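Frauke Lindemann
22/11/2018

Small thread about my town, my data, and a spreadsheet called FINAL_final_use_this_one.

So Humholm, population not very many, has a resident parking permit system. You apply online. The online part is run by a company called Kleinschmidt, who won the contract two years ago on the strength of being cheaper than the other one.

To get a permit you hand over your name, address, license plate, phone number, a scan of your ID and, if you want the disabled discount, a letter from your doctor. All this so you can leave a Honda outside your own house.

Last week a guy on my street typed his own plate number into a search engine. He wanted to know if anyone was selling the same hubcaps. Instead he found himself. Row 733.

The sheet had 1,208 rows. I know because I scrolled to the bottom looking for me, and there I was, with my old phone number and a note in the last column that said "called twice, rude."

I called once.

Anyway. The sheet was sitting in a public folder. No password, no login, no "are you sure." Next to it was another folder named SCANS, which I did not open, because I have a conscience and also because the page was loading very slowly.

I emailed Kleinschmidt. I got an automatic reply thanking me for my interest in parking.

I emailed the town. The town said it was a Kleinschmidt matter. I called Kleinschmidt and a very nice man told me that the folder belonged to Alwood, who do their storage, and that I should really speak to the town.

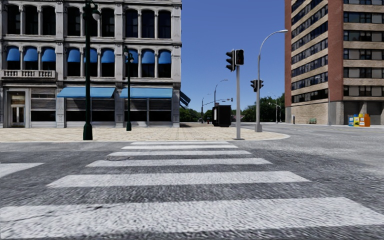
I asked the nice man if he could maybe just close the folder while we all worked out who owned it. He said he'd have to raise a ticket. I asked how long tickets take. He said it depended on the ticket.

The folder stayed open for 12 more days. I checked each morning with my coffee. It became a sort of hobby. On day five somebody edited the sheet to fix a typo in a street name, so we know a human being was in there and thought, yes, that's the problem, the spelling.

Then the local paper ran four paragraphs on it and the folder was gone by lunch.

The official statement came out that evening. It says "a limited number of records may have been temporarily viewable by persons with the link." Persons with the link! The link was on the second page of a search for hubcaps.

It also says 297 people had ID scans in the other folder and that they will be "contacted individually." I asked my neighbor, who is one of them, if he'd been contacted. He got a letter. It was addressed to the woman in the row above his.

The fix, and I'm reading straight from the letter here, is that everyone gets a free year of something called Cultano, which watches the internet for your personal details. To sign up for Cultano you need to send them your name, address, phone number and a scan of your ID.

I have not signed up for Cultano.

There's a public meeting in December. You have to register for it in advance, on the Kleinschmidt site. I wish I were making that part up.

A few people have asked if I got the note in my row removed. I put in a formal request. They wrote back to say that the note is an internal comment and can't be changed, but that they've added my request to the file.

So it now presumably says "called twice, rude, wrote in about it."

My permit runs out in the spring, by the way. The renewal reminder went to the old phone number.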